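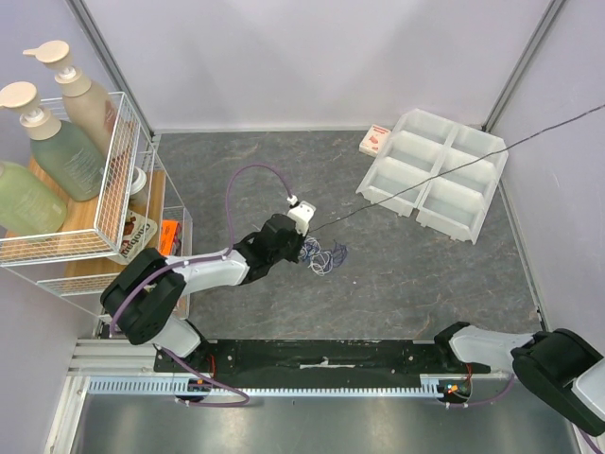 Buying a robot starts with a list. When the Mavari workshop in Ultton wanted robots that could pick up small things, the first line on its list was the arms. The next lines were for the parts that go with them: a rail to bolt both arms to, cables, and something to practise on, such as a bundle of thin wires and a tray with six compartments. Small items add up. At Mavari they came to $763.

Then comes the plan for later. Parts wear out, so a good budget keeps some money aside. Mavari saves $200 every March for new fingertips and cables. Its supplier, Tastbridge, takes 31 days to send an order, so the workshop keeps 3 spare sets in the cupboard.
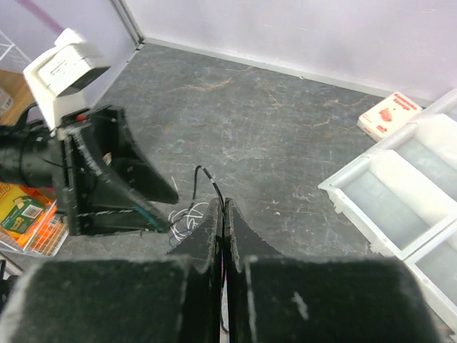 Gripper fingers up close. Their tips nearly touch.

Try it yourself: pick a job for a robot, such as sorting buttons. Write down everything it would need. Put a price beside each thing, add them up, and colour in the one that costs the most.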